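Help centre > Teaching by demonstration > Simulated table

Questions about recording your first demonstrations

What is the simulated table for?
In Rallusetti you can show the arm a task before you touch a real one. You move the arm by remote control on your screen, and the program keeps every movement. The blocks can be put back to their start places with one key, so a bad try costs you nothing. 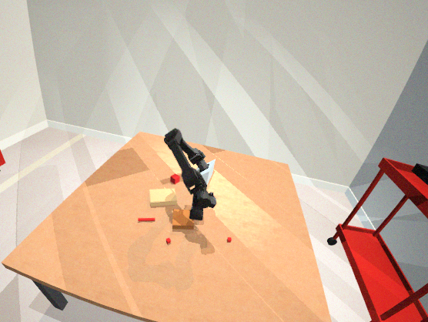
Which controller should I use?
The Kikuchi hand controller is the easiest for most people. A keyboard also works, but the turning of the wrist is slow with it, and the learned movement will be slow too.

How many demonstrations must I record?
For one block and one target we advise 200. If you change the start place of the block between tries, the robot learns better. Please do not record all of them in one sitting, your hands become tired and the last ones are worse.

Must I remove the tries where I made a mistake?
If you dropped the block, yes. If you only stopped for a moment and then corrected, you may keep it.

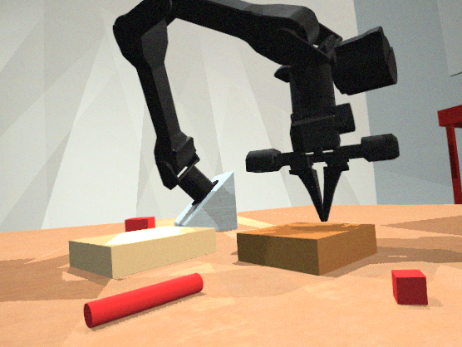 How close should I come before I close the fingers?
Come straight down and slowly, and stop for 2 seconds over the block. Many users close the fingers while the arm is still moving, and then the block is pushed away. Change to the side view when you judge the height. From the top view it is difficult.

Can I use my recordings with a real arm?
Yes, if it is guided by hand or by remote control through the Falard driver. Record a small number of new demonstrations on the real table also.

I see error 2154. What does it mean?
The connection with the controller was lost during recording. The try is not saved. Connect again and repeat it. 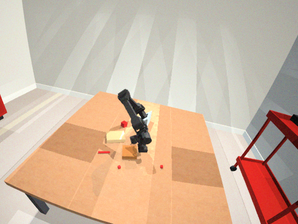 The simulated table from the wide view, with the gripper over the brown block.

Related questions
- Guiding the arm by hand: first steps
- Setting up the Kikuchi hand controller
- Changes in the November release
- Notes from the Grulidbridge user day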